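Call for Participants: Teleoperators and Builders, Two-Arm Cleaning Bench
Sekus shared workshop, Bragança
Posted 2026-03-02

Sekus is looking for 2 people to join the two-arm bench build. Both places are part-time and unpaid. Participants get workshop membership for the length of the project, a key to the electronics room, and use of the bench for their own work when it is not booked.

The project is called Skosetti. It is a home-scale setup for tabletop chores: sweeping up crumbs and scraps, wiping, sorting small items into a bag or bin. The arms are bought. The gripper brackets, cable routing, mounting and software are ours, and they change often. All design files and recorded sessions are kept on the workshop server under the project name Sillus, which was the name of the first version and was never changed in the folder structure.

Current state of the build

Both arms run from one control computer. Each can be moved by hand from its leader arm or played back from a recording. Playback is reliable for free motion and poor for contact. The main open problem is tool holding. Household tools have rounded handles and thin, flexible edges, and they rotate in the gripper as soon as they meet resistance. We have tried wider jaws, rubber facing and a slotted bracket. The slotted bracket is the best so far on flat edges. Handles are unsolved.

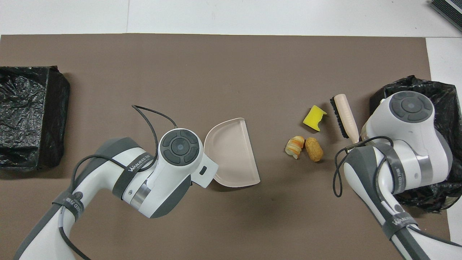
The second open problem is cabling. Cables need enough slack for the full range of each wrist joint, and that slack tends to end up over the work surface. Fabric straps hold the cables to the links for now. We want a routed solution that can be taken off for service without cutting anything.

The third is the sweeping task itself. One arm has to keep the dustpan flat on the mat while the other brings debris toward it with a brush. Small changes in pan angle leave a gap at the lip, and light debris goes under it. A passive compliant mount has been suggested. It has not been drawn.

Place 1: Teleoperator

You will run the arms from the leader side and record task sessions. A session is 40 attempts at one task, with the objects put back in a new layout before each attempt. You label each attempt as complete, partial or failed, and write one line on any failure. The archive holds 2,743 labeled attempts. We would like the labeling to stay consistent, so please expect to spend the first week relabeling old attempts and comparing results with the existing labels.

Requirements:
Able to sit or stand at the bench for two hours with breaks.
Steady hands. Previous teleoperation is useful but we will train you.
Willing to write things down in the same format every time.
Basic command line use.

Place 2: Mechanical builder

You will take over brackets, mounts and cable routing. Most parts are printed in-house, with some aluminum work on the small mill. The first job is a gripper insert for round handles. The second is the compliant mount for the dustpan. You can choose the order if you have a good argument.

Requirements:
Competent in any CAD program that exports STEP.
Able to print, measure and reprint without supervision.
Some experience with tolerances on moving parts.
Mill experience is welcome. Mill induction is required in any case before use.

Time

The commitment is 6 hours a week until the end of September. Evenings are preferred for the teleoperator place. The builder can work at any time the workshop is open, apart from one shared evening a week when both arms are free for fitting and testing. Missed weeks are fine if you say so in advance.

Safety

No one works alone with the arms powered. The stop button is tested at the start of every booking and the result goes in the log. Hands stay off the mat while either arm is live, including when it looks idle. Loose sleeves and lanyards come off at the door. Anyone who skips the log twice loses bench access.

What we record

The bench cameras record the work surface and the arms. Sound is off. Recordings belong to the project and may be published with the design files. If you do not want your hands or clothing in published material, tell us before your first session and your sessions will be kept out of the public set.

How to apply

Send a short message through the contact form on the Sekus page with "Skosetti" in the subject line. State which place you want, which evenings you are free, and one thing you have built or repaired, with a photo if you have one. Builders should attach a drawing or model file of any part they designed. A résumé is not needed.

Applicants are invited to one trial evening at the bench. The call stays open until both places are filled.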